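Community Help > Home & Office > Windows and Glass

Search posts Search

Cleaning curved glass with stripes

Rochelle Tapsell
Our office in Metport has a big curved glass wall with horizontal stripes. Every cloth I try leaves smears near the seam. What works?

3 replies · 6 shares

Anselmo Nina
Damp microfiber first, then a dry one. Follow the curve sideways and do the seam last. Keep spray off the floor.

Clondora
vinegar

Guzmán
Squeegees skip on a bend. Use a narrow one or none.

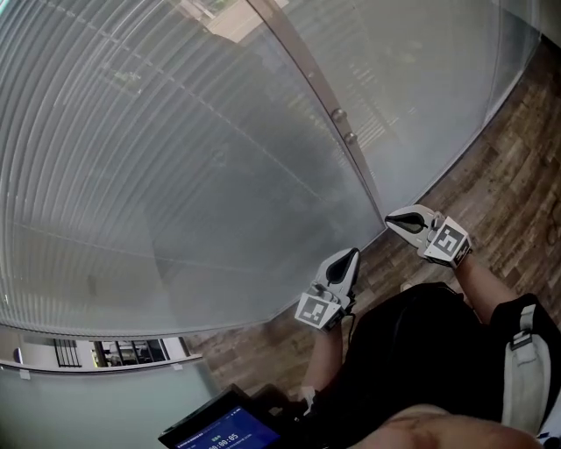
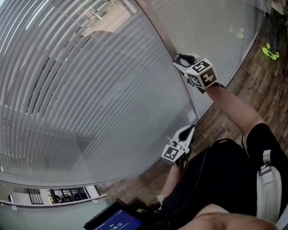

Curved glass with horizontal stripes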